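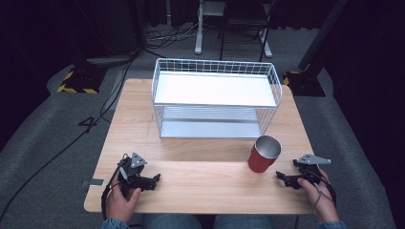 Someone wrote on Mar 29, 2025:

> I have read the whole thread about the Dustar ventilation units and I still
> don't know if I should leave mine on in the night. My bedroom window is wet
> every morning in winter. My neighbor says that the unit brings cold air
> inside and that I only pay to heat it again. Is it true? Also, does anybody
> in Petstead change the filters without calling Amin? They asked me for 50
> dollars and this was only for the visit.

Hello all,

I try to answer both questions. I have lived with the same unit for three winters, in the smaller type of apartment (two rooms, kitchen on the yard side).

First the night. I leave mine on, at the lowest speed. I did it the other way in the first winter. I switched it off at bedtime and opened the window for a few minutes in the morning, and I had water on the glass every day and a little mold behind the wardrobe. With the unit on low, the humidity in the bedroom stays under 50 percent and the glass is dry, except in the lower corners when it is very cold outside.

Your neighbor is partly right. Some heat is lost. But the Dustar has an exchanger inside, so the air that comes in has already taken heat from the air that goes out. Please check that yours is not in summer mode. In summer mode the air goes around the exchanger, and then you do bring cold air straight into the room. On my panel this is the small sun symbol, and it was on when I moved in. It stayed on until December and I did not know.

About the cost: in the December with the unit off at night, my meter showed 682 kWh for the month. The next December, with the unit always on low, it was a little less. I would not conclude much from this. The second winter was milder, and I had also moved the sofa away from the radiator.
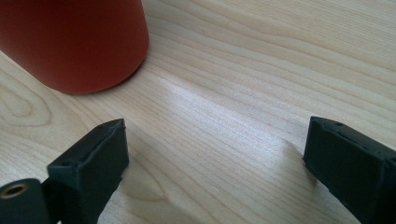
The table, light wood.

Second, the filters. You can change them yourself. You need no tools for the cover, only for the two screws behind it if you have the older model. The steps I follow:

Switch off at the wall and wait until the fan is silent.
Pull the cover toward you from the bottom side.
Take a photo of the arrows on the old filters before you remove them.
Slide the new ones in with the arrows in the same direction.
Close, switch on, and hold the reset button until the light goes out.

The manual says to change them every 90 days. Mine are gray after this time but not blocked, and in summer I wait longer. I buy the Wirow filters, which are cheaper than the original ones and fit without cutting. The coarse one can be vacuumed once or twice. The fine one should not be washed, I ruined one like this.

Amin is still necessary for cleaning the exchanger, and I would not try that part alone. Their visit took less than an hour for me and they also adjusted the air valves, after which the noise in the bedroom was much lower.

One question from my side. The counter on my panel stops at 1,000 hours and then begins again from zero. Is it the same for you, or should I report it?

Best regards from the second floor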